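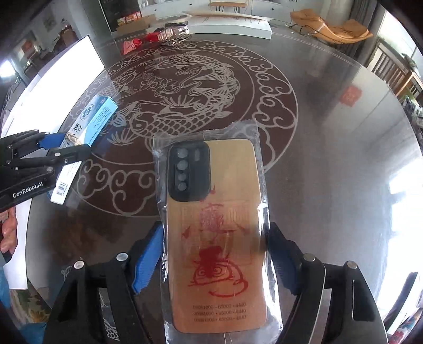
**14 avril 2026, atelier emballage, cahier soudures**

Repris les soudures du film Prido. Soudeuse Dandura allumée en arrivant, laissée chauffer le temps d'un café, sinon la mâchoire du haut ment sur sa température. À écrire sur la machine une bonne fois, les gens du soir ne le savent pas.

Rouleau entamé : lot 3767. Le même que celui des sachets revenus de chez Bako, ceux qui s'ouvrent par le haut dans les cartons. Étiquette à moitié arrachée, j'ai recopié le numéro au feutre à l'intérieur du mandrin. Merci de ne pas remettre un bout d'un autre lot sur le même axe, on a déjà perdu une journée comme ça en octobre.

### Ce que j'ai fait

Soudures à plat, film sur film, sans produit dedans. Temps de pression inchangé, je ne bouge que la température. Bandes découpées au massicot, pas aux ciseaux (les bords crantés amorcent la déchirure et on mesure n'importe quoi).

Au réglage habituel : belle à l'œil, bien striée, transparente. S'ouvre à la main en tirant franchement. Pelage net, les deux faces se séparent sans blanchir, donc ça n'a pas fondu ensemble, ça a juste collé. Exactement le défaut Bako.

En montant d'un cran : un peu mieux, irrégulier. Côté charnière ça tient, côté ouvert ça pèle. Refait en retournant la bande pour voir si c'était le film. Non, le point faible reste côté ouvert. Donc parallélisme des mâchoires, ou le téflon.

Téflon démonté. Brûlé sur la longueur d'un doigt, côté ouvert justement, avec une surépaisseur dessous, un reste de film fondu qui a dû passer par un trou. Gratté à la spatule plastique (PAS le cutter, la résistance est juste en dessous). Téflon neuf posé, retendu. Il reste 2 bandes dans le tiroir, en recommander.

Avec le téflon neuf, retour au réglage habituel : nettement plus homogène. La soudure blanchit au pelage sur toute la largeur. Toujours un peu faible à mon gout mais au moins c'est la même chose partout.

### Traction

Banc Jurico, mors caoutchouc. Passé 57 éprouvettes en tout, les trois réglages mélangés dans le désordre pour ne pas confondre l'effet de la température avec la dérive du banc. Les valeurs sont dans le tableur, onglet « téflon neuf », je ne recopie pas tout ici. L'éprouvette 286 est à écarter : glissée dans le mors, j'ai vu la bande partir avant la rupture. (Oui la numérotation continue celle du classeur précédent, ne pas repartir de zéro.)

Première lecture, sans stats :

- réglage bas : pelage partout, valeurs très groupées, trop faibles
- réglage habituel : mélange de pelage et de rupture en bord de soudure, dispersé
- réglage haut : rupture dans le film, mais le bord de la soudure commence à s'amincir et deux ou trois bandes ont cassé tôt

Donc la fenêtre est étroite. Plus étroite qu'avec l'ancien film, il me semble, mais je n'ai pas retrouvé les courbes de l'époque. Hadiza, si tu les as sur ton poste ? 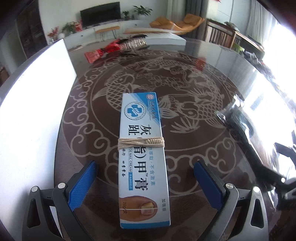

Vu Hadiza Ugwu en fin de matinée. Elle pense à la couche interne : Prido aurait pu changer de résine sans prévenir, l'épaisseur totale peut rester identique avec une répartition différente entre les couches. Possible. On ne voit rien à l'œil ni au comparateur. Il faudrait une coupe au microtome et on n'a plus de lame correcte. Elle demande la fiche technique à jour, et surtout la date de fabrication du lot.

Autre idée à elle, à ne pas perdre : la soudure est testée froide, alors que sur la ligne le sachet tombe dans le bac tout de suite après la mâchoire. Si la tenue à chaud est mauvaise, la soudure s'entrouvre sous le poids du contenu et se referme à moitié en refroidissant. Ensuite ça pèle dans le carton au moindre frottement. Ça collerait avec le retour Bako, les ouvertures sont presque toutes du côté qui tombe en premier.

Essai vite fait après manger : sachet lesté avec des rondelles, soudé puis suspendu aussitôt par le bas. Au réglage habituel, on voit la soudure s'étirer un peu au milieu. Laissé refroidir à plat avant de suspendre : rien ne bouge. Pas une mesure, juste un indice. A refaire proprement avec une masse connue et un chrono, pas avec un fond de boîte à rondelles.

### Fuites

Bac à eau, méthode habituelle, sachet gonflé maintenu sous la grille. Avec le vieux téflon : chapelet de bulles au coin, toujours le même. Avec le neuf : rien au coin, mais une fuite au croisement de la soudure dorsale, là où il y a quatre épaisseurs. Celle-là n'a rien à voir avec le téflon, elle y était sans doute depuis le début et l'autre la masquait. Photo de la zone au binoculaire à faire.

### À faire

- [ ] commander téflon + lames microtome
- [ ] cale de papier carbone entre les mâchoires pour vérifer la pression côté ouvert
- [ ] tenue à chaud, protocole à écrire avec Hadiza
- [ ] demander à Bako s'ils ont gardé des sachets fermés du même carton
- [x] éteindre le banc, vider le bac

Chutes du jour dans l'enveloppe kraft, étagère du bas. Ne pas jeter.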